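We use cookies to remember your settings and to see which pages are read. Accept | Manage choices

What Happens to Old Desktop Computers in Nesstead?

Posted in November by Shirley Doucette

Background

This report was written for the second-year community project course at Trultstead College. The course asks each student to pick a local question, collect some information first-hand and write it up with recommendations. My supervisor was Darius Hodoroagă.

I chose old desktop computers because of my grandparents' basement. When they moved to an apartment we found four of them under the stairs, the oldest with a floppy drive. My grandmother had kept every one because the family photos were "on one of them" and she was not sure which. I wanted to know if other people in Nesstead were in the same position and what choices they had.

I left out laptops, phones and tablets. A desktop is heavy, it takes up room and it is usually easy to open, so the questions about it are a bit different.

How the information was collected

Nesstead has 2,587 households. I delivered 400 paper forms on the streets between the rink and the river, with a drop box at the library. The form had six questions and fit on one side of a page. Printing, the drop box and bus fare to Dreton came out of the course allowance of $300.

I got 32 forms back. This is a low return and I come back to it under Limits. I also visited the Dreton transfer station, where Nesstead's electronics go, and spent two afternoons at Bălan, the repair shop on Mill Street.

What people said

Of the 32 households that replied, 27 had at least one desktop computer they no longer used. I asked for the main reason it was still in the house. Eleven said there were files on it. Seven said they might need it again. Six did not know where to take it, and three had no way to move it.

I had expected cost or distance to come first. Dropping off a computer at Dreton is free, but only four people knew this. One wrote that she had been told there was a charge by weight, and had put hers in the garage until she could find out.

The answers about files were the longest. People wrote about tax records, a thesis, scanned letters and a child's drawings from a paint program. Several said the computer did not start any more and they assumed the files were gone, but they did not want to throw it out in case they were wrong. In many of these cases the drive may still be readable when something else has failed, such as the power supply. Most people who filled in the form did not seem to know that the drive can be taken out and kept by itself.

Two people raised the opposite worry. They did not want anyone else reading what was on the drive and did not trust a bin at a transfer station.

The Dreton transfer station

Electronics are accepted at the end of the site, past the scrap metal. Computers go on pallets, are wrapped when the pallet is full, and are trucked to a processor. Staff do not open them and do not test them. A machine that works is handled the same way as one that does not.

There is no reuse shelf for electronics, although there is one for furniture and paint. The attendant told me they used to have one and stopped because of questions about safety and about data left on drives. The sign at the gate says "E-WASTE" with no list underneath, and he said people often ask if that includes monitors. It does.

The repair shop

Bălan takes in old desktops if the owner asks. The shop removes the drive, hands it back or wipes it, and keeps parts that can be used again. Memory, power supplies, fans and cases are the most useful. Motherboards are kept only when the shop has a buyer in mind, because a board usually works with just a limited range of processors and memory.

I asked how old a computer can be and still be worth fixing. The answer was that it depends on what the person wants to do. For writing, email and banking, an older machine with more memory and a solid state drive is often good enough. The problem is the operating system. When updates stop, the shop will not sell the computer with that system on it, and many customers do not want to learn another one.

The shop used to get five or six old desktops a month this way. It is fewer now, as more people have laptops.

Limits

The return was too small to speak for the whole town. People who had a computer in the basement were probably more likely to fill in a form about computers in basements. I also covered one part of Nesstead only, where the houses are older and most have a basement. The newer townhouses on the hill might give a different result.

The question "might you use it again?" was badly worded. Two people answered it about their current computer. I left those two answers out of my notes on that question but kept the rest of their forms. 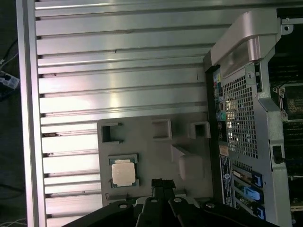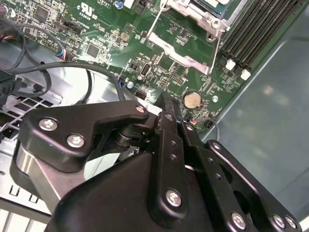
Shirley Doucette
Second-year student, Community Projects, Trultstead College

Recommendations

1. The town should add one line to the yearly waste calendar saying that computers and monitors can be dropped off at Dreton free of charge.

2. The library should hold a drive day twice a year. People would bring a desktop, have the drive taken out and leave with it in a labelled bag. The computer could go to Dreton or to the shop. Bălan has said it would lend someone for a morning.

3. The sign at the transfer station should list what is accepted.

4. A pickup for people without a car could be tried along with the spring large-item collection. Only three households gave this as their main reason, so I would put it last.

I sent the first and third recommendations to the town office and was told they would be looked at when the next calendar is laid out. The library has asked for a page on how a drive day would run, including where to park and who signs for the drives, and I am working on that now.

Thank you to everyone who filled in a form. The blank form and the table of answers are in the course binder at the college library, filed under Nesstead.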